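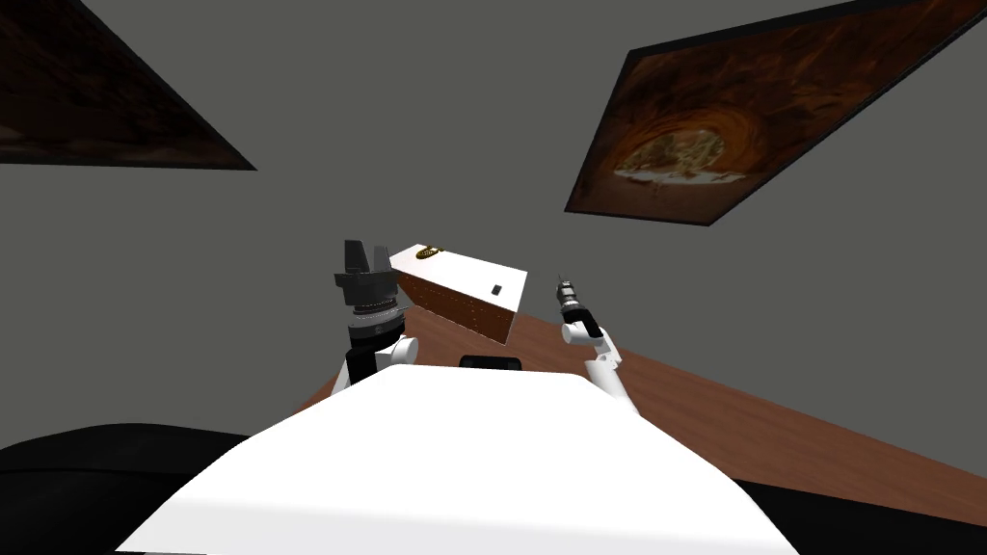

Review: The Marix Playground Kit, One School Year Later

Parenting > School Life > Reviews

6 min read

My daughter was in second grade when she started having stomachaches before school, and by November we knew why. Two girls had decided she wasn't allowed at their lunch table, and then they decided she wasn't allowed anywhere else either. Her teacher was kind about it but had twenty-six other kids to look after, so I did what I do when I'm worried and bought something.

What I bought was the Marix Playground Kit, the home version, which is a box of talking cards, a feelings journal, a parent handbook and a set of little role-play scripts. The school version costs $279 and comes with posters and a teacher guide. Ours was a lot less than that, and I split it with my neighbor Margit Bodnár, whose son is the same age.

Let me start with the cards, because they're the best part! There are 177 of them and they're sorted by color into things that happen at recess, things that happen on the bus, things that happen online and so on. You pull one and talk about it. "Someone tells you the game is full." "Your friend laughs when another kid gets called a name." I figured we'd get a shrug and a "can I go now," and some nights we did, but on the third evening she pulled the one about saving seats and talked for forty minutes straight. I hadn't heard half of it before.

The scripts I'm less sure about. They want you to act out the mean kid while your child practices an answer, and the answers sound like they were written by a lawyer (what eight-year-old says "I don't appreciate being spoken to that way"?). We rewrote them in her own words and that went better. She settled on "Nope, I'm sitting here," which she says in a very flat voice she got from her grandmother.

The journal is fine. It's a journal. The paper is thin and markers go right through, so stick to pencil or you lose the other side of every page.

Now the handbook. I really wanted to like it, and the chapter on how to write to the school is excellent, with a sample email I borrowed nearly word for word. But the chapter on what to do if YOUR kid is the one doing the bullying is barely two pages, and that's the one Margit needed. Her boy had been part of a group picking on a younger kid on the bus, and she felt awful about it and wanted some actual help. She ended up getting more out of Bence Farkas, the school counselor, who met with them both a few times after school.

A few gripes. The box fell apart within a month. The online cards are clearly written for older kids and I pulled most of them out. And the companion app kept asking me to rate it, so I deleted it.

Did it fix things? No, the school moving some seats around at lunch did most of that, I think. But it gave us a way to talk at bedtime that wasn't me asking "so how was lunch" in a worried voice, and I'd pay for that again. Four stars from me, three from Margit. If you can find the cards sold separately, get those and skip the rest.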